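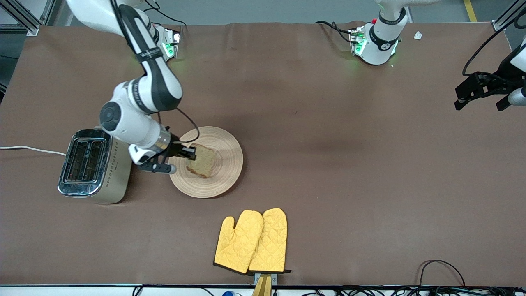
Breakfast people wanted at Overgaard House

Do you have opinions about toast? Do you know how dark you like it, which plate it belongs on and how long you're willing to stand there waiting for it? Then we would love to have you in the Pukholm Breakfast Study, which starts up again this January!

We're a small group at Overgaard House that looks at how people handle the ordinary things on a breakfast table: a slice of bread, a two-slot toaster, a round wooden plate, a butter knife, a jar that won't open. We want to know how you set your things out, where the plate ends up, how you pick up a slice (by the crust? flat on your fingers?) and what you do when the toast is too hot to hold. Small stuff, yes, but we find it fascinating, and people who came to our first round told us they went home and watched their whole family eat breakfast.

What you'll do

You come in for 3 sessions, each one lasting 100 minutes with a break in the middle. At each session you make a simple breakfast at a table, first the way you would at home and then with the toaster and plate moved to places we pick. After that we sit down together and talk it through. Bring your complaints, we love those. The last session is a group one, with 4 people sharing one table and one toaster, and it gets lively.

You don't have to be a good cook. You don't even have to like breakfast, although you will be around a lot of bread.

Who can join

Anyone 18 or older who can come to all the sessions and is comfortable talking in everyday English. We would especially like to hear from left-handed people, people who use a cane or a wheelchair, people with arthritis or a weak grip, and anyone who makes breakfast for small children while half asleep. Tables can be raised or lowered, so please tell us what height works for you.

The bread we use contains wheat, and there will be sesame and milk products in the room. If you have an allergy to any of these, please don't sign up for this round. You're welcome to eat what you make, but you don't have to.

Pay and practical things

You get a Drandelis grocery card after each session, plus bus fare both ways if you keep your ticket. If you have to stop partway through, you keep the cards you've already received. Coffee, tea and juice are on us.

Sessions are held in the morning and in the early evening (yes, evening toast). The door is on the Zorkano Street side, next to the bike racks, and there's an elevator. Please wear sleeves you can push up, and leave big rings and bracelets at home.

We take written notes during the sessions. Your name stays off them, and you can ask to read the notes from your own sessions at any time.

How to sign up

Call the study desk at extension 1454 or stop by the front counter and ask for the Pukholm form. It's one page. Tell us which times of day suit you, which hand you use most and how you take your toast. We read every form and will get back to you either way.

Posted 3 January 2024. Sign-up stays open until all the places are filled.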